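FOR IMMEDIATE RELEASE
May 21, 2024

Restside opens its doors to home game hosts, and I could not be happier

Hi, I'm Nabila Liem, and I run Restside, the game room and supply shop on the second floor of the old Santoso building in Groresen. I usually get somebody else to write these, but this one is close to my heart so you're getting it straight from me!

Starting this week, anybody in town can borrow a full card night kit from us. We're calling the program Nutby (after the street I grew up on, where my aunts played cards every Friday until the neighbors complained). You come in, you show us a card with your address on it, and you walk out with everything you need to host friends at home. No membership, no minimum spend. You bring it back within four days and we clean it, sort it and send it out again.

I've wanted to do this for ages. People come into the shop all the time and tell me they'd love to host a game, but they don't want to buy a pile of gear for one birthday or one long weekend. And then they go home and play for pennies and dried beans, which is fine, I've done it, but beans roll. We tried a small version last August with only 2 kits, and they were hardly ever on the shelf. By the end of winter we had 182 names on the waiting list, and I was keeping it in a school notebook with a pen that kept dying.

So we went bigger. The fund drive we held over the spring brought in $2,576, mostly in fives and tens, and every bit of it has gone into mats, cards, chips and cases. Thank you, thank you, thank you. If you put money in the jar by the register, your name is going up on the wall by the stairs as soon as I find my good marker.
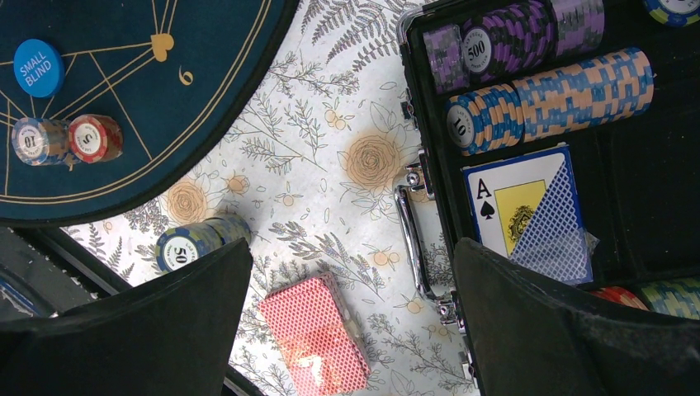
Most of our borrowers are brand new to hosting, so every kit goes out with a one-page guide that I wrote at my kitchen table and rewrote more times than I'd like to admit. It covers how to deal, how to keep the game friendly, what the blinds are and how to agree on stakes before anyone sits down (please do this, it saves so many arguments). I put in a bit for nervous beginners too: the small blind button says what it is in plain white letters, and the chips have their numbers in the middle, 10 on the blue and white, 5 on the red and white, so there's no shame in leaning over to check. My own mother still leans over to check.

We're also running free beginner evenings here in the game room, with tea, snacks and very patient dealers. No money changes hands at these, ever. We had 282 people through the door for our open house earlier this spring, and plenty of them had never held a hand of cards, so don't let that stop you. Kids are welcome at the afternoon sessions, where we stick to rummy and go fish.

Kits can be reserved at the counter or over the phone during shop hours. Holiday weekends fill up fast, so give us a couple of weeks' notice if you can. If you've got decks in good shape that you'd like to donate, drop them off any time we're open, and please count them first. Fifty-one cards is a coaster set.

Press who'd like to visit, take pictures or sit in on a beginner evening should ask for me at the front desk. I'm in every day except Monday.

Contact: Nabila Liem, Restside, Santoso building, second floor, Groresen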